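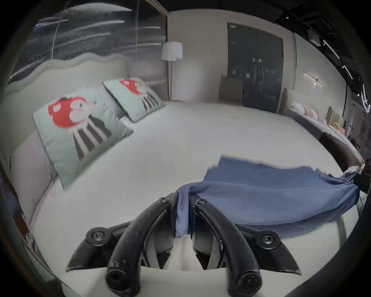
What I've been watching: Tolura wraps up

Dec 6, 2019

Okay, so the Tolura finale. I stayed up for it even though I had an early morning, and I'm still going over it in my head while I make coffee. If you haven't caught up yet, skip down to the bit on the Purkus tour, I'll wait.

For the rest of you: I did not see the lighthouse thing coming. I've been telling you since the second episode that Bheki Ngcobo was playing the brother as if he had a secret, and everybody who wrote in said no, that's just his face. Well! I'm going to be unbearable over this until January at least. That long shot of him on the stairs, no music, only the radio going in the other room, was the best thing he's done since he left the hospital show. My sister texted me one word when it ended and I can't print it in a family newsletter.

I was less sold on the wedding. Shanti Mittal is so funny when they let her be funny, and they gave her maybe six lines in the whole hour, two of them on the phone. She posted a backstage clip afterward where she's eating cake in full costume with her shoes off and it got more laughs out of me than the entire reception. Somebody give this woman a comedy, please.

No word on another season. Keith Tunstall (he writes it, for anyone new here) told a radio host he has "a drawer with some pages in it," and fans have been picking that apart ever since. I read it as a yes. The message boards are split, and there's a very long thread arguing that the green coat in the last minute means the aunt is alive. I read all of it. I'm not proud.

Purkus adds dates

Good news if you missed out the first time: Purkus have added three shows in January, and the small hall one is seated, which my knees appreciate. Ikechukwu Nnaji is back on drums after his wrist surgery. He put up a video of himself playing along to the new single in his kitchen, and the comments were nothing but crying faces and people asking where he got the curtains.

I've got two tickets for the second night and only one of them is spoken for, so if you're a regular and you can put up with me singing, write to me. Presale codes go to the mailing list first. Check your junk folder, mine went there last time and I almost lost my seat over it.

Quick ones

Keyvan Mirzaei has shaved off the beard. The reaction was bigger than for his last movie, poor guy. I like it, my sister doesn't.

Ikside finally put the Christmas special up with the songs left in. The version from last year had them all cut out and made no sense whatsoever, there was just a man walking into a barn and then walking out again happy.

Lots of you asked what I thought of the Tolura soundtrack. Haven't finished it! Track two is lovely. More next time, and keep the aunt theories coming.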